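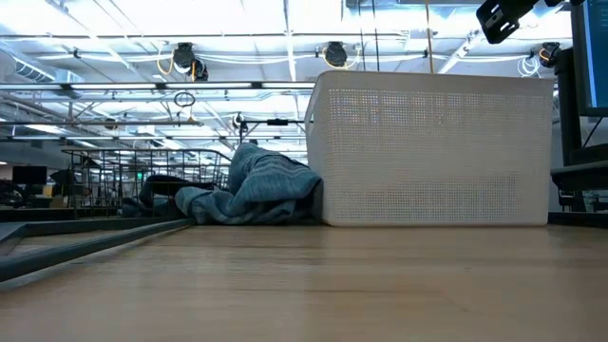 **Minutes: maintenance meeting, cell Ernis, Seltitz site**

Month: May. Start 14:10.
Chair and minutes: Rongrong Yao

**1. Minutes of the last meeting**

Accepted with one correction. The spare finger set was ordered from Timance, and not from Fan as was written.

**2. Gripper fingers**

The fingers of the left arm were changed after 454 hours of running. The old pair had a small play at the mounting screws, which we could feel by hand but the self-test did not report. The new pair was mounted with the torque from the manual and the zero position was taught again.

It was agreed to check the play every 3 weeks on both arms. The result goes in the cell book, also when there is nothing to report.

**3. Wrist cameras**

After the change of fingers the wrist camera must be calibrated again. The fingertips have to come into the view from the bottom edge, with open space between them. If one finger stands higher than the other, the bracket is to be loosened and set again before any garment is picked.

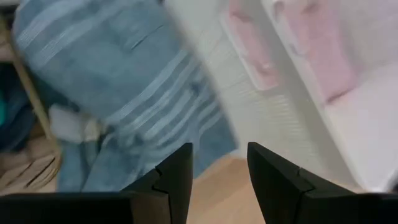

Fan asked whether the calibration could be done with the garments still on the table, as clearing everything takes longer than the calibration itself. The meeting discussed this for some time. Decision: the table is cleared for the calibration, but a quick check of the view may be done with garments in place.

**4. Cables and rails**

The cable on the outside of the left rail should be followed by hand over its whole length, with the arm switched off. In the last period the left arm stopped 5 times with the same encoder message. We suspect the plug at the shoulder but this is not proved. Timance will send a new plug and the instruction for fitting it.

The rails are to be wiped with a dry cloth only. Oil collects the fibres from knitted pieces, and these were found in the right carriage at the last service.

**5. Test run**

The test programme has 752 picks. Almost all of the last run was completed before the encoder message came. The run will be repeated when the new plug is fitted, with the same garments and the same speed.

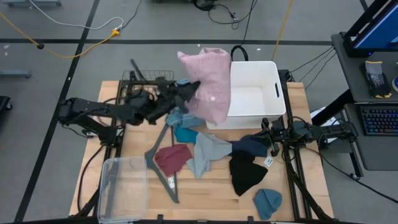 *Fig. 3: Cell Ernis, left arm holding a pink garment beside the white bin.*

**6. Actions**

- Fit shoulder plug, left arm: Fan, when the part arrives
- Write the finger check into the cell book: R. Yao
- Ask Timance for the price of a second camera bracket: R. Yao

**7. Other matters**

The key for the electrical cabinet must go back on its hook after use.

End 15:05.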